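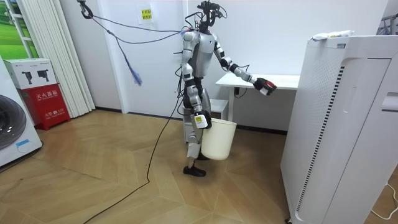
Housekeeping staff at the Grunditz guesthouses are getting a new kind of coworker, and so far most of them seem pretty happy about it. The company began trying out a humanoid robot in November for the small carrying and tidying jobs that fill the gaps between bigger ones. It can hold a bucket by the rim in one hand and reach over a desk with the other, the sort of two-handed chore that used to pull somebody off a room turnover.

The robot runs on software from Giltska, a small firm that has worked with Grunditz for 2 years. Staff helped choose the tasks. They drew up a list of 409 everyday jobs, from emptying bins to putting supplies back on the desk, and the first 200 are being worked through now. Anything involving guests' belongings stays with people.

What changes for the crew is mostly the shape of the day. Shifts used to break up into dozens of short trips, and cleaners said those trips were harder on their backs than the cleaning. Under the new schedule they spend longer in each room and hand the fetching over. Two cleaners have already moved into paid training roles, showing the robot how a job is done and marking down where it goes wrong — a skill the company didn't even have a job title for last spring.

It is still slow, and it needs a person nearby. But hours are guaranteed through the trial, and the crew meets every Thursday to decide what it should try next. Folding towels is high on the wish list!

Recent items
Brusterari bakery adds early shift
Wanigasekara Hall reopens after repairs
Bus route 788 gets evening service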